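Ticket 41: Backpack sprayer loses pressure during winter wash of apple trees
Product: Darkus knapsack sprayer, manual pump
Site: Riltinden orchard, lower rows
Opened by: Shufen Xu
Opened: December 6, 2018
Status: Closed
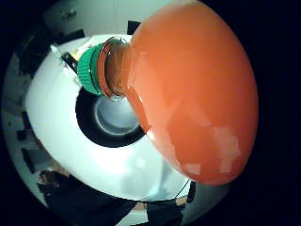
Orange bottle, close up.

Problem as reported
Sprayer builds pressure normally for the first few strokes, then drops off. Spray pattern at the lance goes from a fine cone to a dribble. Affects tank mixes of winter wash only. Plain water sprays without fault. Trees are dormant, moss and algae on the trunks and lower scaffold branches. Two rows treated before work stopped.

Setup
Tank filled to the upper mark. Nozzle is the hollow cone supplied with the unit. Wash is Pevatska plant oil concentrate, diluted per the label. Water from the rain butt behind the packing shed.

Log

Entry 1, Shufen Xu
Removed nozzle and rinsed. No visible blockage. Refitted, same result. Swapped the lance for the one off the spare sprayer. Same result. Lance and nozzle ruled out.

Entry 2, support
Please check the filter in the trigger handle. Unscrew the handle below the trigger, pull the mesh sleeve out and hold it up to the light. Also confirm whether the tank lid vent is clear. A blocked vent gives a similar fault but would show with plain water too.

Entry 3, Shufen Xu
Vent clear. Handle filter coated in a white paste with the feel of soft wax. Cleaned with warm water and washing-up liquid. Sprayer ran correctly for 300 strokes, then faded again. Filter coated as before.

Entry 4, support
Paste is likely to be oil that has not emulsified. Questions: what order was the tank filled in, and what was the water temperature?

Entry 5, Shufen Xu
Concentrate first, then water on top by hose. No stirring. Water at 2 degrees C. Concentrate was stored in the unheated shed.

Entry 6, support
Both will cause separation. Try the following.
Empty the tank and flush with warm soapy water.
Bring the concentrate indoors overnight. Shake well before measuring.
Half fill the tank with lukewarm water, add the concentrate slowly while stirring, then top up.
Stir again whenever spraying is paused.
Do not fit a coarser filter. The nozzle will block instead.

Entry 7, Shufen Xu
Done as above. Full tank sprayed, then a second, 1,000 strokes in all by the counter on the handle. No loss of pressure. Filter clean at the end apart from bits of leaf. Pump seal looks slightly swollen on one side but holds.

Entry 8, support
Swelling is consistent with oil left standing in the cylinder. Replace the seal with the Xue nitrile type before June, when the sprayer goes back on summer feeds. Rinse after every use until then.

Resolution
Wash not emulsified, handle filter blocked. Mixing order and water temperature corrected. Seal on order.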